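Maxine Ashby has rented out rooms in her house in Tirneck for six years, mostly to people who have just moved to the country for work or study. Before that she shared flats herself, in three cities, and she says she has made every mistake a housemate can make. I went to see her to talk about what makes a shared house run well.

She started with money. "Most of the fights I've seen were over small amounts," she said. "Someone buys the dish soap four times in a row and doesn't say anything, and by the fifth time they're furious." Her house has a kitty. Everyone puts in the same amount on the first of the month, and it pays for soap, bin bags, toilet paper, oil, salt and tea. Milk was in the kitty once and came out again when one tenant stopped drinking it.

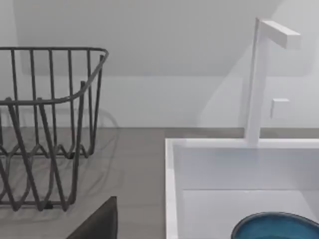 Does she use a cleaning roster?

"We had one for 2 years and I took it down," Ashby said. "People did their job on the sheet and walked past everything else. Now each person looks after one area for a whole month, then we swap."

The kitchen is the month people like least, so whoever has it gets first pick of the next area. Her current tenants are Baoshan Jia, who is finishing a nursing course, and Pankaj Jaiswal, who drives for a bakery and leaves the house before five. The early starts were a problem at first. Jaiswal told me he used to eat breakfast in his van so he wouldn't wake anybody.

"I thought that was polite," he said. "Then Maxine asked why I was never in the kitchen and I told her. She moved the kettle to the laundry. It took her two minutes."

Jia said the hardest part of moving in was working out which rules were real. At her last place there had been a long list on the fridge, and half of it was ignored. "I kept following the ones that nobody cared about and breaking the ones they did," she said. In Ashby's house there is one page. It covers rent, guests, noise after ten, and what happens when someone wants to leave.

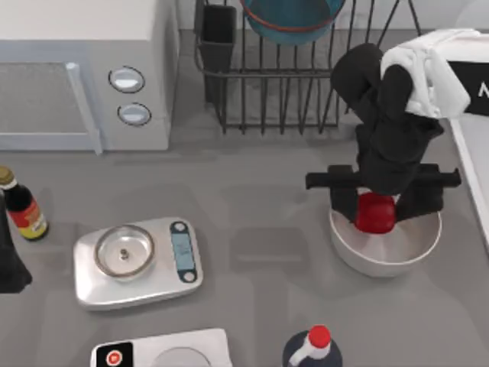 Guests can stay two nights in a row without asking. Anything longer has to go past the whole house, and one person can say no without giving a reason. Ashby said that rule came from a bad December when a tenant's cousin arrived for a weekend and was still on the couch in the new year. The power bill that quarter was $696. The house split it evenly, which she now thinks was unfair, and she offered the others some of it back later on.

She holds a $200 deposit for shared things, separate from the bond. It has only been touched once, for a broken window. The rest of the time it goes back in full the day the person moves out, and she makes a point of doing it while they are still standing in the hallway. "They remember that," she said. "They send their friends to me."

I asked how she chooses people. She doesn't do it by form or by phone. She asks them over for a meal, and the other tenants have to be there. Food tells her a fair bit, she said, though she isn't looking for good manners. She wants to know if they'll say what they don't like. Mereana Tamihana, who lived in the house for three years and still comes by, told her at that first dinner that the soup needed salt. 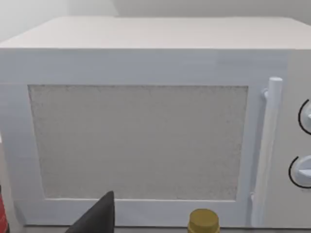

Tamihana now runs a shared house of her own across town and has kept most of the system. She changed the monthly swap to every six weeks, and she has house meetings, something Ashby has never bothered with. "Maxine can just tell from your face," Tamihana said when I rang her. "I can't, so I need everyone to sit down and say it."

There are things Ashby still hasn't solved. Heating is one. Jia feels the cold and Jaiswal sleeps with his window open all winter. They've settled on a set temperature for the living areas and a small heater in Jia's room, and Jia pays a bit extra toward the bill. Both of them called it fair, but neither sounded thrilled. The other is parking, as there's one spot in the driveway and the van takes up most of it.

She has had offers to sell and isn't interested. A third room is coming free soon and she already has someone booked in for dinner.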